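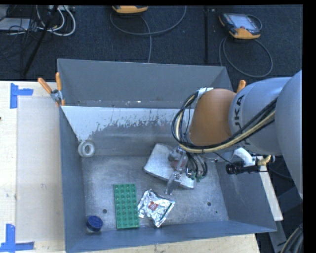
Fig. 1. KUKA arm over the sorting bin, Rutham open day.

Print this page | E-mail this page

Visit Report: Bin Picking at the Rutham Open Day
Intro to Automation, site visit assignment
Visit date: 20 May 2023

1. Why we went

The assignment was to see one working automation setup in person and write up what it does, how it is put together and what we would ask about it. Our group picked the open day at Rutham. Other groups went to the packing line at Oakley back in March and said it was mostly conveyor belts, so we wanted something with an arm in it.

Rutham is a shared lab building. Three or four outfits have space there. The one we spent our time with is called Wemau, and they work on picking mixed items out of a bin. The project is named Dakia. We got the short talk, then the demo twice, then questions. Total time on that floor was a bit under two hours, plus the wait for the elevator.

2. The talk

Short version of the talk. Picking one kind of part, always in the same spot, is an old problem and mostly solved. Picking whatever happens to be in a bin is harder. Items lie at odd angles, some are shiny, some are soft, some roll up against a wall. A person does this without thinking. The arm has to be told where to go or has to learn it.

They gave us a handout with 1211 logged grasp attempts from the spring, split up by item. We asked if we could put the table in this report and they said please don't, it is going to change. So no table. The general picture was that boxy things do well and flat things and wrappers do badly.

3. The setup

Arm: KUKA, light gray with orange at a joint near the wrist. Comes in from one side of the table. The cables are strapped along the outside of the arm and loop down toward the gripper. I asked about that and was told inside routing is nicer but then every change to the gripper takes an afternoon.

Gripper: two metal fingers. They close on the item, thats the whole idea. No suction on this one. Thin black wires and small green connectors around it.

Camera: small and black, on a white bracket at the wrist. It rides along with the arm so the view changes as the arm moves. We had a long argument in the car about whether this is better than a camera in a fixed place. For: you get close up to the item. Against: you have to know exactly where the arm is at the moment of the picture or the position comes out wrong. Our textbook calls this hand-eye calibration and gives it half a page. The Wemau people said it took them most of a week the first time.

Bin: gray sheet metal, sloped walls, clamps with orange handles at the rim. The floor is pretty scratched up. The slope matters. An item near the edge tends to slide back in, and the fingers have more room to come down next to it than they would with straight walls. With straight walls the corners turn into dead zones.

Table: wood, with corner marks in blue tape. Simple but I liked it. If something gets bumped you can see it.

Pendants: yellow, on the carpet beyond the table. These are the handheld units for moving the arm by hand. We were not allowed to try, insurance.

4. The items

A mixed set on purpose. In Fig. 1 there is a flat white block, a green LEGO-style plate with studs, a crumpled foil snack wrapper, a dark blue bottle cap and a white roll of tape. Notes on each, partly from the talk and partly our own guesses:

- White block. Low and flat, so the fingers have to get down near the floor of the bin. Angle matters, needs to be gripped across the short side.
- Green plate. Thin. Studs give a bit of texture for the camera to find. Grabbing it by the edge seems like the only way.
- Foil wrapper. Worst case acording to the talk. Reflects light, no fixed shape, and the shape changes when you touch it.
- Bottle cap. Small and in a corner, so the wall gets in the way of one finger.
- Tape roll. Down low on the side wall. One finger in the hole and one outside would work, or both outside if it is lying flat.

5. Safety

There was a line you had to stay behind and somebody from the lab at the stop button during the demo. Speed was held to 200 mm per second while visitors were on the floor. It looks slow. Standing near it, it does not feel that slow. The arm has a big base and you notice it.

Cables on the floor seemed like the weak point to me. Cables by a power strip, and one gray one looping from a pendant across the carpet. Fine for a lab with people who know the place. For an open day I would have put a cover over them.

6. What we would ask next time

How does it decide which item to go for first? We got an answer but it was loud and my notes say only "score, highest". So each possible grasp gets a score, and it takes the best one. What we don't know is what goes into the score.

What happens with an empty bin? Does it know, or does it keep trying?

Does the light in the room matter? We should of asked this, foil wrapper and all.

How long before the gripper fingers need to be replaced.

7. Link to the course

Weeks on end effectors and on sensing, mainly. The lecture slides show every part alone on a white background. Useful to see them bolted together with cables and connectors hanging off. Also the part about work cells: the layout here is a table, a bin and some clamps, and it does the job for testing. A factory version would need a fence or a scanner and a better way to feed items in.

For the second half of the assignment (design your own cell) our group plans to use a sloped bin too, and a fixed camera above, so we can compare. Sketch to be handed in seperately.

Print this page | E-mail this page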